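4. Giving the bath its weekly wipe

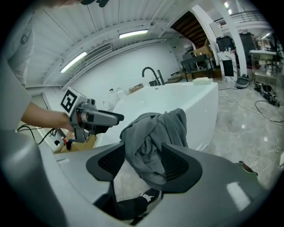 I keep one grey cloth just for the tub and never use it on the floor, so have yours ready before you start.

1. Take the soap off the rim, along with any cups. Soap leaves a film, and you'll only smear it about (I did, for months!).

2. Run the cloth under warm water, wring it out and add a drop of Wellov. One drop is plenty for a tub this size.

3. Start at the rim and work your way round, then go down the inside. Fold the cloth to a clean side when it starts to drag.

4. Do the tap last, with hardly any water on the cloth. Go gently round the base of a black one, as the finish shows every scratch.

5. Rinse, dry the rim with a towel and put the soap back.

Note: Kai-wen Kwok likes to leave the Wellov on for 7 minutes. I don't bother unless there's a proper tide mark.

Caution: no scouring pads and no bleach. Mop up any drips on the floor before you step back in, especially in smooth-soled shoes.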